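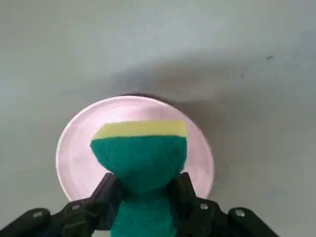

Von Concetta Mazza | Kinderseite, Technik zum Anfassen | Lesezeit: 3 Minuten

Abwasch. Bäh. Kennt ihr. Alle haben gegessen, alle sind satt, und dann steht da das Geschirr. Kann das nicht mal jemand anders machen? Ein Roboter zum Beispiel?

Genau so was gibt es jetzt als Kurspaket. Heißt Leone, kommt von der Firma Jastard, und Schulen können es sich ausleihen. Für 2 Wochen. Ich hab es mir für euch angeguckt. Ganz schnell, was drin steckt:

Der Arm
Funktioniert ein bisschen wie eurer. Schulter, Ellenbogen, Handgelenk. Überall, wo er knicken kann, sitzt ein Gelenk. Streckt mal euren Arm aus und dreht nur die Hand. Seht ihr? Und jetzt stellt euch vor, ihr müsst jede Drehung einzeln planen. Puh.

Die Hand
Heißt Greifer. Hat keine fünf Finger, nur zwei. Die gehen auf und zu, wie eine Grillzange. Reicht für erstaunlich viel! Ein Schwamm ist aber ganz schön knifflig. Er ist weich. Drückt man fest, wird er in der Mitte schmal. Drückt man zu wenig, rutscht er weg. Ihr merkt das in den Fingern, ohne nachzudenken. Der Roboter muss es erst lernen.

Das Üben
Jetzt kommt der spannende Teil. Keiner schreibt ihm auf: fünf Zentimeter nach links, dann runter. Man macht es ihm vor. Nochmal. Und nochmal. Im Leone-Paket sind schon 1.362 Übungen gespeichert, sagt Gerardo Benedetti von Jastard. Kleine Kameras gucken beim Üben zu, eine davon sitzt vorn am Greifer. So sieht der Roboter den Teller von ganz nah, und von weiter weg den gazen Tisch.

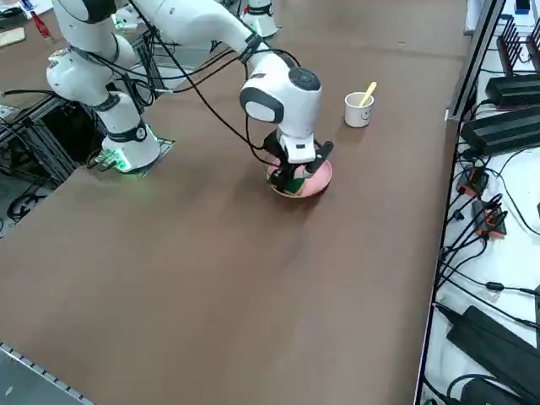
Und warum so viele Übungen? Weil in der Küche nie alles gleich steht. Mal ist der Teller links, mal rechts, mal ist das Licht anders. Für euch egal. Für den Roboter ist das jedesmal eine neue Aufgabe.

Was mir gefällt: Man darf selber vormachen! Ab 8 Jahren, immer mit einem Erwachsenen dabei. Das Heft dazu von Graziella Ferraro ist lustig geschrieben.

Was mir nicht gefällt: Der Aufbau dauert. 3 Stunden, ohne Pause. Und Kabel, Kabel, Kabel. Außerdem ist der Arm langsam, da braucht ihr Geduld.

Ach ja, Wichtig: Finger weg, wenn der Arm sich bewegt! Immer. Auch wenn er gerade so aussieht, als ob er schläft, erst fragen.

Ausleihen geht ab Februar. Fragt eure Lehrerin oder euren Lehrer, die Anmeldung läuft über die Schule. Den Abwasch zu Hause müsst ihr bis dahin leider selber machen.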